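Home Papers People Data Lab notes Contact

4. The chores themselves, and how far along we are

I'll start with a confession that reviewers of the earlier draft already dragged out of me. When we wrote the grant, I thought sorting would be the easy chapter. Folding was going to be hard, wiping a stove was going to be hard, and sorting dry goods on a table was the thing we'd knock out in the first month so we had something nice to show. It is now October and I'm still writing about sorting.

So let me use this section to say what we asked the machine to do, why those chores and not others, and where I think the honest answer to "can it do this yet" sits. The numbers are in Section 5. What follows is the stuff I'd tell you over coffee if you were thinking of building the same setup (and please do, we'd love the company).

4.1 Picking the chores

We wanted chores that people in ordinary kitchens and small shops do without thinking about them. Lamisi Quansah spent several weeks asking people in Geltville to talk her through the jobs they'd hand off first, and the answers were not glamorous at all. Wiping. Sorting. Putting the right lid back on the right tub. Getting spilled things back where they came from. One woman who runs a bulk food counter said she'd give up a day's takings for something that could clean up a mixed spill without her having to throw the lot away, and that comment pretty much set the direction for everything in this section.

We ended up with a short list. There is a wipe chore, where the surface gets cleaned with a folded cloth. There is a lid chore. There is a shelf chore, which is really a reaching problem and gets its own section. And there is the spill chore, which we split into 2 parts: gathering (get everything into a container, don't care what's what) and sorting (get everything into the right container). People hear that and assume gathering is a warm-up for sorting. In our hands the two have very little to do with each other, and I'll come back to that.

We left folding out. Other groups are doing lovely work on it and we had nothing to add.

4.2 How we set things up

All the demonstrations were collected with the hand-held tool described in Section 3, so a person does the chore while the tool records, and the policy learns from that. Paula Ardeleanu wrote the collection protocol and she was strict about it, to our great benefit. The person holding the tool isn't allowed to tidy the table between attempts with their other hand. They aren't allowed to lean in and change their grip halfway through. If a demonstration goes wrong it stays in the set with a flag on it – we don't quietly delete it and try again.

That last rule caused more arguments than anything else in the project. My own view went back and forth. Failed demonstrations teach bad habits if you train on them blindly, but a set with only clean runs has no recoveries in it, and recoveries are most of what a person does when handling small loose objects. You go in, you miss, you nudge, you go in again. Watch your own hands next time you pick lentils off a counter. By the end we had nearly 2000 demonstrations across all the chores, and the flagged ones turned out to be some of the most useful when we were trying to work out why a policy did what it did.

We ran the work in two places, our own lab in Ornasbridge and a back kitchen at the Kavanagh building. I'd expected the kitchen to be much harder because of the lighting. It was a bit harder. The bigger difference was the height of the counter, which changed the angle people held their wrists at, and the policy trained on lab data alone never got comfortable with it. If I were starting over I'd vary the table height before I varied anything else!

For the policy itself we used the Odex training stack with the defaults mostly left alone. Efua Eshun tried a good many variations on the action chunk length, and those are reported in the appendix for anyone who wants them. The short version is that short chunks helped with sorting and hurt with wiping, which is what you'd guess.

4.3 Gathering

Gathering is close to done, in my opinion, at least for dry goods on a flat surface. The policy learned to sweep things together first and lift second, which is how most of the people in our set did it too. It leaves stragglers. So do I, when I'm in a hurry. If you let it make a second pass it gets most of those, and if you let it make a third it starts pushing them off the table, so we stopped at the second.

What surprised me was how forgiving gathering is about the shape of the object. We trained on rice, dried beans and small pasta, then tried it on buttons from Burgi Marti's sewing box, and it went about the job the same way. Sweeping doesn't much care what it sweeps. I'd be comfortable telling the woman at the bulk counter that a machine could gather her spill for her today, slowly, provided she wasn't waiting on the counter space.

4.4 Sorting

Sorting is where I have to be more careful about what I claim. My quarrel with a lot of published sorting results is that the objects are all big enough to grab one at a time and far enough apart that you never have to choose. Color blocks on a mat are a fine place to begin, but a kitchen spill is a pile, with sizes mixed in it and things lying on top of other things. So we made our mixes on purpose from items that want different handling. Kidney beans and mung beans became our standard pair, and you can see the trouble in Figure 4, where tiny green mung beans have got in among the dark red kidney beans and a little clump of them sits right at one end of the pile. A soft finger that's wider than several mung beans put together has no polite way into that clump. The people who gave us demonstrations mostly solved it by lifting the kidney beans away first and leaving the small ones for later, and the policy did pick that order up, though not reliably.

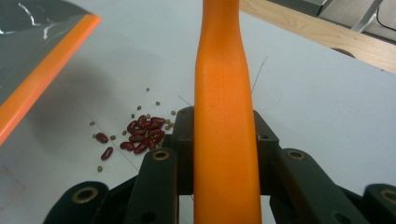

Figure 4. Spill chore, mixed kidney and mung beans on a white tabletop, as recorded with the hand-held tool.

The failures came in a couple of flavors. The most common one was the double pick, where the fingers closed on a kidney bean and carried a mung bean along for the ride. From the policy's point of view that's a success, since it felt the right width between the fingers and off it went to the wrong conclusion. We tried adding a check where the tool pauses and looks before letting go, and that helped, but it also made an already slow chore slower. Ghizlane El Fassi timed herself against it for fun and she'd finished and washed her hands while it was still working through the first cup.

The other failure was giving up. Once the kidney beans were gone and only the small ones were left, the policy would hover. I think (I can't prove it) that this comes from the demonstrations, because our people got bored at that stage too and paused a lot, and the model learned the pausing right along with the picking. Paula re-collected 30 runs with instructions to keep moving no matter what, and the hovering got noticeably shorter. It didn't go away.

4.5 So, can it do chores yet?

Some of them! I'd say gathering yes, wiping mostly, lids yes if the lids are the ones it knows. Sorting small mixed goods, no, and I'd be wary of anybody who tells you otherwise without showing you the pile they started from. A person with a sieve beats everything we built, and a sieve costs very little. I've had that pointed out to me at every talk I've given. My answer is that the sieve handles beans by size and nothing else, and that the next spill will be screws and washers, or two kinds of bean that are the same size, and I'd like one tool that copes.

Shop-floor sorting is the obvious next stop. The objects are harder and they don't crush, which makes me hopeful, but they're also shiny, and our camera does not love shiny. We've only done a handful of trials with hardware so far and I don't want to report them until Efua has been through the flagged ones. The wider fingers are staying on for those trials. Narrower ones are being printed now, and we'll compare the two on the same mixes before changing anything in the protocol.

Shares 2 Comments 0

Contact the lab | Copyright the authors | Back to top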